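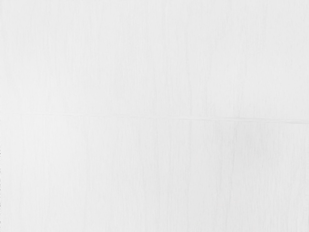 ## Blank table, full marks

Arlo Sorensen swears the Vikuletti planner is fixed. I'm not convinced. In June it failed 3 of 75 simulated fruit-packing runs, and in 2 of those the log said "target acquired" while the close view held nothing but white tabletop and a seam.

My guess is that it locks onto the seam. Arlo blames the Drukport camera plugin. Neither of us has proof, and his patch just raises the confidence cutoff.

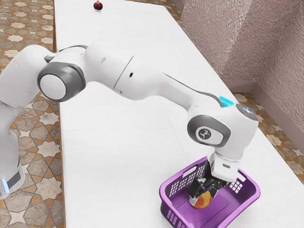
Sure, it can get fruit down into the purple basket. I never doubted the grip. What bugs me is a status flag that goes green with no check behind it, and Carkmont wants that same flag to drive the safety stop on a real arm. I've asked for 10 more runs with the flag ignored. Until then I'm not signing off.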